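The Lodge Letters Nobody Had Opened
Wednesday, May 23, 2018
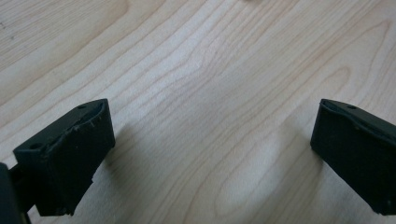
Why would a lodge keep its rejections, one reader wrote in after our short notice on the Menen papers last winter, and wouldn't any sensible secretary have burned them? Fair question. Menen Lodge kept everything. Dues slips, coal bills, a quarrel over the price of aprons that runs to eleven pages. And the rejections, yes, tied up with the rest.

The lodge closed its doors years back and the papers went to the Pons reading room, up the hill, where they sat in tin deed boxes until the county found money for shelving. The catalog runs to 2845 items. Of those 1513 are letters. The rest is ledgers, menus, ballots, funeral notices, a lot of string.

I had two days with them. Not enough.

Start with the replies. Every lodge of the period wrote to other lodges, that was half the job of a secretary – greetings at the new year, warnings about a traveling man who knew the handshake and borrowed money on it. Menen wrote mostly to Forosov Lodge, across the river, and Forosov wrote back in a big slanting hand with hardly any commas. The two did not get along. They shared a cemetery plot and a set of officers' jewels and argued over both.

The jewels letter is the one to ask for. Forosov had them for an installation and was slow to return them. Menen's first note is all courtesy, "Brethren" every other line. The second is shorter. The third doesn't say Brethren at all. Then a gap, then a receipt, signed, with one jewel listed as bent.

It was never fixed as far as I can tell. The ledger has no payment for it.

Money turns up everywhere. The lodge set aside $500 for a widows' fund the year after the flood, a big sum for a room of shopkeepers and mill hands, and the letters asking for help are hard reading. Short, most of them. Rent, a stove, shoes. One woman writes to return what she was given, her son having found work, and the secretary has written "kept on file, money sent back to her" in the margin. Underlined twice.

Then the rejections. A man had to be balloted in, and one black ball could end it. The letters telling him so are so polite its hard to tell what happened. "The time is not found suitable." Some men tried again the next December, when the lodge took its new petitions. A few tried for years. There's one who was turned down at Menen, joined Forosov, and later came back as a visitor on an official delegation. The minutes record that supper was served and the evening was "passed in harmony." Hmm.

What you won't find is ritual. Anyone going up there for passwords will go home dissapointed. The officers were careful and the little they did write down is in initials, row after row, no key.

The lighter stuff is worth a box or two. Menus with oysters in a town a very long way from any oysters. A bill for a piano tuner, disputed. Song sheets, a toast list with coffee rings on it, a complaint about smoking near the drapes.

Practical notes. Pons opens weekday mornings, pencils only, and the boxes have to be ordered a day ahead. Ask for the letters by year, the subject index is only half done and the flood years are filed under the wrong heading. Flelix Press has a selection planned, mostly the Forosov exchange, no publication date yet. I'd hope they keep the coal bills in. You get a feel for the winters from them – how the orders creep up, how the secretary starts asking for credit, and then in one bad year the meetings move to a member's kitchen until the thaw.

The kitchen minutes are in a different hand. Smaller. Couldn't find out whose.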